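We use cookies to improve your experience on this site. By continuing to browse, you accept our cookie policy.

Jun 20, 2021
By the Home Desk

The chair with the high round back used to be something you saw in airport lounges and the lobbies of law firms. Now it is in living rooms, in the corner of the bedroom where the desk went last year, and in small offices that want one spot where a person can take a call without the whole floor listening.

Fincombe, a furniture shop with two showrooms, says shell seats were a side line before last November. It sold more than 700 of them over the winter, most of them in gray. The cheapest model in the Cirnance range is $410 and comes with a fixed base. The swivel version costs $80 more.

People buy them for the feeling of being enclosed. The back comes up past the ears, the sides come forward, and the room goes quieter. What gets less attention at the point of sale is how to keep one clean. A flat sofa cushion can be unzipped and put in the wash. A curved shell, in most cases, has its cover fixed in place, and everything that lands on it has to be dealt with where it is.

Woven fabric is the usual choice for these shells, and it hides a lot. A heathered gray will swallow lint, hair and light dust for weeks before you notice. Then the sun comes in low one afternoon and there it all is. Upholsterers we spoke to suggested going over the inside of the curve every other week with a vacuum brush on low suction, working from the top rim down, and following with a soft cloth.

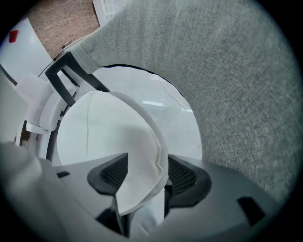
A soft white fabric item and the curve of a shell upholstered in gray woven fabric.

The cloth matters more than you might think. White is best, for the simple reason that a dyed cloth can leave color behind on a pale weave once it is damp. It also shows you what you are picking up. Cotton or microfiber will both do. Avoid anything with a raised pattern or a rough hem, which can catch the threads and pull them.

For spots, blot first. Press the cloth down, lift it, turn to a clean part and press again. Rubbing spreads the stain and roughs up the surface, and on a curved back the rough patch will catch the light from every side. If water alone does not do it, a few drops of dish soap in a bowl of lukewarm water usually will. Rinse with a second cloth and leave the chair to dry for several hours, away from a radiator.

The rim needs its own few minutes. Where the fabric folds over the edge there is often a narrow channel, and crumbs and dust settle in it. A dry paintbrush gets in there better than a vacuum nozzle. Heads and hands touch the rim more than any other part, so it is the first place to go dark.

Bonsu, which makes upholstery care kits, sells a brush and two cloths for $20. The paintbrush from the garage works as well. Jirnska, a repair workshop, will replace the fabric on a shell, but a tight curve takes time to cover and the bill can come close to the price of a new chair. Ask for a quote before you drop it off, and take a photo of the care label with you.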